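Review: "Kerkorside" on the small screen, all four hours of it
22 November 2024
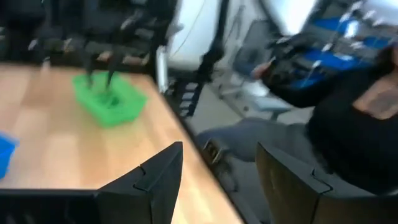
The television version of "Kerkorside" has been a long time coming. The stage musical closed after a modest run, the cast album kept selling, and the rights passed through two sets of producers before Jeltel picked them up and decided to shoot the whole thing as a limited series. There are 4 episodes, each close to an hour, and all of them went up at once in October. I watched two on the first night and two on the second, then went back for the songs.

The story is unchanged. A ferry company in a river town is sold, the crew find out by letter, and the new owner's daughter turns up to run the ticket office without telling anyone who she is. On stage this took two and a quarter hours with an intermission. The series adds close to two hours of new material, and whether you like it will depend on how you feel about most of that.

Surachet Thammasiri plays Dell, the deckhand, and he is the best reason to watch. He has a light tenor that does not try to fill a theater, and the sound team has let him sing quietly. "Low Water" was always a big number, delivered at the front of the stage with the full company behind it. He does it sitting on an upturned crate with a cup in his hand, and the orchestra does not come in until the second verse. I have heard the song many times on the album and had stopped listening to the words. I listened to them this time.

Kirstin Semple has the harder job as Anna, the daughter. On stage the audience knew her secret from the opening scene, and most of the comedy came from watching her dodge questions. The series holds it back until the end of the first episode. That gives the episode a strong finish, but it costs Semple her best early scenes, and "Name on the Door" makes little sense when you do not yet know what name she means. She sings it well. Viewers new to the show will probably wonder what she is upset about.

The vocals were recorded live on set, with the orchestra added later. A few lines in the third episode sound thin, mainly in the dockside sequence where everyone is moving, and one harmony in the reprise of "Sold" is plainly off. I would still take that over the polished, far-away sound of most filmed musicals. You can hear people breathe and you can hear shoes on the deck. The orchestra has 32 players according to the credits, a good deal more than the theater pit ever held, and the overture is worth turning up.

The dancing comes off less well. The choreography was built for a wide stage with the whole company in view, and the director keeps cutting in to faces. The rope dance, which got applause in the middle every time I saw it, has been chopped into so many short shots that it is hard to tell who is holding which end. There is one long take from the upper deck, maybe forty seconds of it, where you finally see the pattern. I wish the rest had been shot that way.

As for the new material, the second episode sends Dell upriver to Plornow to look for work, and this part is good. It has one new song, "Nothing Until Spring," which fits with the old score and gives Thammasiri something to do besides wait for Anna. The subplot about the previous owner and his brother is less useful. They argue over the sale in three separate scenes and say much the same thing each time. Neither of them sings, and in a musical that starts to feel like a punishment for the audience.

The Somboon restaurant scenes fall in between. In the stage show the restaurant was a table, two chairs and a painted sign. It is now a full set with a kitchen and a back room, and the crew's meeting in episode three takes place there. The meeting runs eleven minutes and has some of the sharpest dialogue in the series. It also ends with the only laugh I did not see coming, involving a bill and who ordered the fish.

Picture quality was fine on my set. The night scenes are dark, darker than they need to be, and I ended up switching off the lamp. Subtitles include the lyrics, which was a relief in the group numbers, although they give two lines of "Sold" to the wrong character. There is no option to jump straight to a song. For a musical that people will want to rewatch in pieces, that is a poor omission, and I spent a while dragging the progress bar back and forth looking for the start of the ferry quartet. It begins just after the 32 minute mark of the last episode, if that helps anyone.

One extra is included, a making-of film that runs 60 minutes. The first half is mostly interviews. The second half follows the rehearsals and is better, especially the part with the music director taking the quartet through one bar over and over until the lowest voice stops going sharp. It mentions that the original theater had 1,125 seats, and that the designers argued for weeks over how to keep the feeling of a full house with no house there. Their answer was to have townspeople watching from windows and railings in nearly every number. I had not noticed it the first time. Once I knew, I saw them everywhere, and a few are clearly reacting to the wrong song.

The ending has been softened. I will not say how, except that the last scene on stage had two people in it and now there are more. People who love the original are going to complain about this, and I am one of them. My sister, who had never seen it, thought the ending was lovely and asked me to stop talking during the credits.

If you know the show, watch episodes two and four first and fill in the others when you have time. If you are new to it, start at the beginning and don't worry when "Name on the Door" seems to come out of nowhere. The soundtrack is out separately and has the quartet complete, with the verse that was trimmed from the broadcast version.

Three and a half stars out of five.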